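Budgeting for a humanoid with two arms: what am I forgetting?

Asked June 20, 2021 by benchtop_miser

We're a small lab attached to a training center, and after a year of me whining we've been told we can put in for a two-armed robot with legs. The request goes up in October. I have a quote from Grekport for the robot, and a second line for a pair of parallel grippers, and that is the whole of my spreadsheet. Two rows. It looks like the budget of a man who has never bought a printer and then discovered ink.

The work is tabletop stuff: pick up a thing, put it on the right plate, move it to the tray, do it again until somebody's funding runs out. No stairs, no backflips. My boss would like one number, on one page, and would like it not to change afterward.

So what else goes on the sheet? And do I need the legs at all, given that the job happens at table height?

2 answers

--

Answer from tarewright (accepted)

Your two rows are the easy ones. We did this with a Virkeck unit and the robot itself behaved very well, financially speaking. It cost what they said it would. Everything touching it did not.

Put these on the sheet before you send it anywhere:

Spare gripper fingers. You'll close them on the table edge in the first week. Buy two sets and hide one from your colleagues.

Cables, and something to hold the cables. Ours ran outside the arm from the wrist down, in a nice generous loop, and the loop caught on anything that stuck up more than an inch. We paid 307 for replacement leads and then eight bucks for hook-and-loop straps, in that order, which tells you how well we planned.

Shipping and the crate. Ask if they want the crate back. Ask where you're going to keep the crate if they do.

Service contract. Grekport and Virkeck both quote without it unless you push. Ours came to 3,413 for the first year and I've stopped being angry about it, mostly.

A table. I'm serious. Measure the reach of both arms before you order one, then set it where you can still get behind the robot to reach the power switch.

Floor tape. Cheap, and you'll want to put the robot back in the same spot every morning.

Now the props, where people go silly. I've seen a proposal with 700 set aside for "manipulation objects." Go to the toy aisle. Play food is light and nothing rots over a long weekend. Plastic plates in different colors, so you can tell each other which one you mean. A typical day's work at table height comes down to a toy watermelon slice on a pink plate, a banana on a yellow one, some small dark green fruit on a mint one, and an empty tray in front:

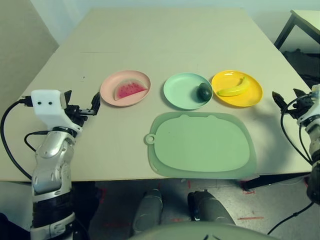 flinty_ohm disagrees about the toys, and says a lab that trains only on play food ends up buying real groceries six months later anyway, plus a mop, so the grocery money should be on the sheet from the start. I'd call that fair if your project goes that far. Put in a small consumables line and call it consumables. Don't write "bananas." Ours was sent back with a question mark next to it.

On the legs: for table work you could get by with a fixed torso on a stand, and it would leave money for the contract. Rizk sells one and will talk you into it in a single phone call. If your boss has already told people there's a robot with legs coming, then you need the legs. I can't help you there, and neither can the spreadsheet.

As for the one number that doesn't change, send the total with a contingency row already folded into the others. Fold it in evenly. A fat row gets noticed.

--

Answer from user Flinderska_fan

just lease it. we leased from Flinderska and when the wrist went they swapped the arm. dont remember what it was per month but the boss liked it because it came out of a different pot. check who pays the insurance tho, we didnt and it was us

--

Related questions

Parallel gripper or suction for a first purchase?
Who signs for a robot delivery if the loading dock is closed
Rizk stand: does it need bolting to the floor?
Used arms, yes or no
How to explain a service contract to someone who hates service contracts

Contact the moderators | Copyright 2021, content belongs to its posters | Back to top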